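ok so I finally started on the pile of little frames that's been in the hall closet since we moved to Medthorpe. a thread, I guess

1/ there are 11 of them. all black, all thin, all bought by me over the years at the Kadley flea market because they were cheap and I have no self control

2/ cleaning rule so far: spray the cloth, never the glass. I learned this with a print I really liked and the wavy corner still makes me sad

3/ also wear gloves!! fingerprints on black edges are forever. I wipe, I tilt it to the light, there's my thumb again

4/ somebody asked where they're going. narrow wall by the stairs, 70 inches across, so two rows if I'm careful and one very weird cluster if I'm not

5/ doing the botanical ones first. I have a fern, two mushrooms, something that might be parsley, and this one, which I forgot I owned and now want to hang in the middle of everything

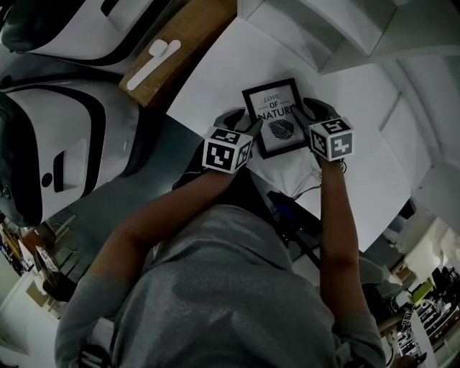 LOVE OF NATURE, with the big veiny leaf. White cloth on standby.

6/ those veins are so fine, I love them. the lettering I go back and forth on

7/ hooks tomorrow. if anyone has a level I can borrow please say so, mine is still in a box marked "October"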